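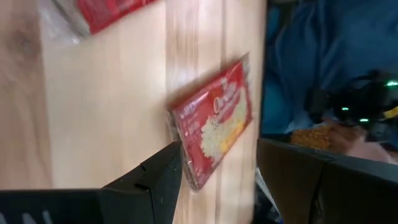
CLURNIA SHARES ITS GRIPPER PLANS, AND THE WORKSHOP IS OPEN

BRUMBRIDGE, February. Hi from the back bench at the Emotbridge shared workshop! I'm very happy to say that the plans for Clurnia, the tabletop robot arm I've been building here (and at my kitchen table, when the workshop was locked), are now free for anybody to download and build.

Clurnia picks up small things and moves them. I got it going with wood blocks, which were easy, and then moved on to groceries, which were not. Microwave popcorn became my favorite test. The packets lie nearly flat, the clear wrap is slippery and shiny, and red printing under a bright lamp gave my camera settings fits for most of the winter. If you're building one, buy popcorn. You can eat the test parts afterward.

The version I'm releasing is number 10. The other 9 live in a crate under my bench, and I've put my notes on every one of them in the download, including the one that threw a screw across the room. The fingers are black, angular and blocky, with a narrower tip for getting in close to a packet. A camera rides at the wrist so the arm gets a close look at whatever it's reaching for, and yes, the picture smears when the arm moves fast. I'm still working on that!

I logged 2,000 practice grabs before I felt OK about sharing this, and the whole log is in there too, misses and all. Please don't skip the misses, they taught me more about finger angle than any of the good grabs did.

The download has the part drawings, the wiring sheet, the code and a shopping list. Hamann, the little parts store two doors down from us, is putting together bags of the screws and bearings so you don't have to hunt for them one at a time (I did, and it took weeks).

I'll be at the workshop every evening from 6 p.m. through the end of the month with the arm plugged in. Come try it, bring something awkward for it to pick up, and ask at the front desk for the Clurnia bench.

Press questions and build questions both go to the Emotbridge front desk, Brumbridge.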